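Häufige Fragen zur Automatisierung der Tischabräumung in den Betriebsrestaurants Karketport

Seite drucken | Per E-Mail versenden

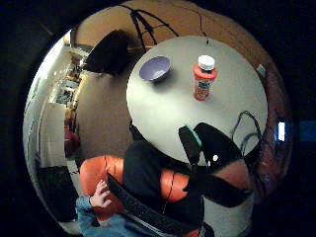 Brodie Whitcombe

Stand: 30.11.2024

Diese Fragen wurden in den Teamrunden und über das Postfach des Projekts Mamia eingereicht. Die Antworten gelten für die Standorte Karketport und Beddoe. Abweichende Regelungen einzelner Schichten sind beim Schichtplan hinterlegt.

Was wird automatisiert?

Automatisiert wird das Abräumen von Tischen nach dem Ende der Essenszeit: Schalen, Becher und Flaschen werden gegriffen und auf einem Wagen abgestellt. Nicht Teil des Projekts sind Essensausgabe, Kasse, Spülküche und die Reinigung der Tischflächen. Für Besteck und Glas gibt es derzeit kein freigegebenes Greifverfahren. Beides wird weiterhin von Hand abgeräumt.

Warum werden die Bewegungen von Beschäftigten aufgezeichnet?

Die Steuerung wird nicht Schritt für Schritt programmiert. Sie wird aus Vorführungen abgeleitet, bei denen eine Person den Handgreifer führt und einen Gegenstand aufnimmt und ablegt. Brauchbar sind auch Durchgänge, in denen ein Griff beim ersten Versuch misslingt und korrigiert wird. Solche Durchgänge bitte nicht löschen.

Wie viele Vorführungen liegen vor?

Bis zum Redaktionsschluss wurden 3.861 Durchgänge in den Bestand übernommen. Durchgänge ohne vollständigen Anfang oder ohne Ablage des Gegenstands sind darin nicht enthalten.

Warum stehen bei den Aufnahmen so wenige Gegenstände auf dem Tisch?

Die erste Stufe arbeitet mit einzeln stehenden Teilen, zum Beispiel einer Schale und einer Kunststoffflasche mit Schraubverschluss. Eine Schale wird am Rand gefasst, eine Flasche am Körper. Beide Griffe müssen getrennt beherrscht werden, bevor gestapeltes oder ineinandergestelltes Geschirr hinzukommt. Die zweite Stufe beginnt frühestens im Dezember.

Ist die Teilnahme an den Aufnahmen freiwillig?

Ja. Wer nicht teilnimmt, bleibt im regulären Dienst. Eine Begründung ist nicht erforderlich, und die Ablehnung wird nicht in der Personalakte vermerkt. Eine erteilte Zusage kann jederzeit zurückgezogen werden, auch während einer laufenden Aufnahme.

Zählt die Aufnahmezeit als Arbeitszeit?

Ja, einschließlich Anlegen und Ablegen der Ausrüstung. Ein Block dauert höchstens 20 Minuten. Pro Schicht sind maximal drei Blöcke zulässig, dazwischen liegt eine Pause oder eine Tätigkeit ohne Greifer. Die Zeiten sind unter der Kostenstelle des Projekts zu buchen.

Kann im Sitzen aufgenommen werden?

Ja. Die Sitzposition ist bei runden Tischen zugelassen. Der Stuhl ist so zu stellen, dass der hintere Tischrand ohne Verdrehen des Oberkörpers erreicht wird. Kabel dürfen nicht unter Stuhlbeinen liegen. Die freie Hand greift während eines Durchgangs nicht in den Ablauf ein.

Werden Personen ausgewertet?

Nein. Durchgänge werden unter einer Aufnahmenummer gespeichert. Eine Zuordnung zu Namen besteht nur in der Zeiterfassung, auf die das Projektteam keinen Zugriff hat. Sind Gesichter oder Namensschilder erkennbar, wird der betreffende Abschnitt vor der Übernahme in den Bestand unkenntlich gemacht. Tempo und Fehlgriffe einzelner Personen werden nicht verglichen.

Fallen Stellen weg?

Die Betriebsvereinbarung schließt Kündigungen aufgrund des Projekts für die Dauer der Erprobung aus. Was sich ändert, ist die Verteilung der Aufgaben. Der Abräumdienst am Nachmittag wird nach jetziger Planung um etwa 4 Stunden pro Woche und Standort kleiner. Diese Stunden gehen in die Spülküche und in die Betreuung der Geräte. Über die Zeit nach der Erprobung ist noch nicht entschieden.

Wer betreut die Geräte im Betrieb?

Für jede Schicht wird eine Gerätebetreuung benannt. Sie prüft den Arbeitsbereich vor dem Start, beseitigt Störungen der Klasse 1 und trägt alle übrigen Störungen in Zurotell ein. Die Einweisung umfasst zwei Termine und findet während der Arbeitszeit statt. Reparaturen an Antrieb und Elektrik sind ausschließlich Sache der Technik.

Was ist zu tun, wenn ein Gegenstand herunterfällt?

Gerät über die Stopptaste anhalten, Stillstand abwarten, Gegenstand entfernen, Bereich freigeben. Bei verschütteter Flüssigkeit bleibt das Gerät bis zum Trocknen des Bodens außer Betrieb. Der Vorfall wird in Zurotell unter „Abwurf“ erfasst, auch wenn kein Schaden entstanden ist.

Wohin gehen weitere Fragen?

An das Projektpostfach Mamia oder schriftlich an die Schichtleitung. Neue Antworten werden auf dieser Seite ergänzt.

Seite drucken | Per E-Mail versenden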